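Kitchen Counter Tips, Chore No. 8: Can a Machine Clear the Counter Yet?

Posted 17 September 2021

Readers keep asking when they can stop wiping their own counters. The short answer is to keep buying sponges. The longer answer has some use in it, so bear with me.

Clearing a counter is two jobs. First you pick things up, then you wipe. People muddle them together, and we get away with it by lifting the toaster with one hand and swiping under it with the other. A one-armed robot has to do them in order, and the picking up is where the afternoon goes. Simulated kitchens are where most of this gets practiced, mainly so that nothing has to be mopped up after.

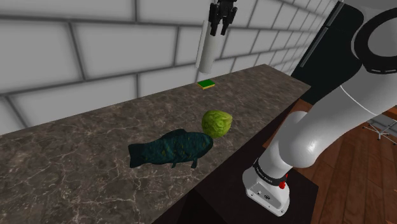

Haruto Tamura writes that he would settle for a robot that does only the picking up, because wiping takes him a minute and finding homes for everything takes him until bedtime. He'd also like it to have opinions on where the lids go.

Fair enough, Haruto. Put the stove first in line for the lids.

What helps, whether the arm on duty is yours or a robot's:

Sort before you lift. Produce goes in one group, toys in another, cleaning things in a third. A cabbage is easy to recognize. A toy fish on a kitchen counter could fairly be called dinner, and a machine may well file it under that. So might a tired spouse.

Leave gaps. Grippers want room on both sides of a thing, and so do fingers in oven mitts.

Pick up round things from the sides, and long things near the middle. Grab a cucumber by one end and the other end will go looking for the floor.

Park the sponge at the back, by the wall, until the food is put away. Squeeze it out first. On stone with a lot of veining you won't see the crumbs, so run your palm over it when you think you're done.

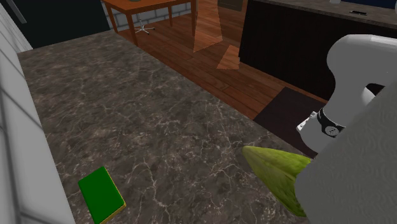
Cucumber in hand, sponge on the counter.

Now for money. Iwona Dudek asked whether she should save up. My whole counter kit came to 58 dollars, including a Nunetti squeegee I didn't need and an Evberg crumb tray I use daily. It has no software and has never needed an update. I'd keep the savings for a dishwasher, the one kitchen robot that has held down a job for decades.

In October: getting candle wax out of a tablecloth, by hand.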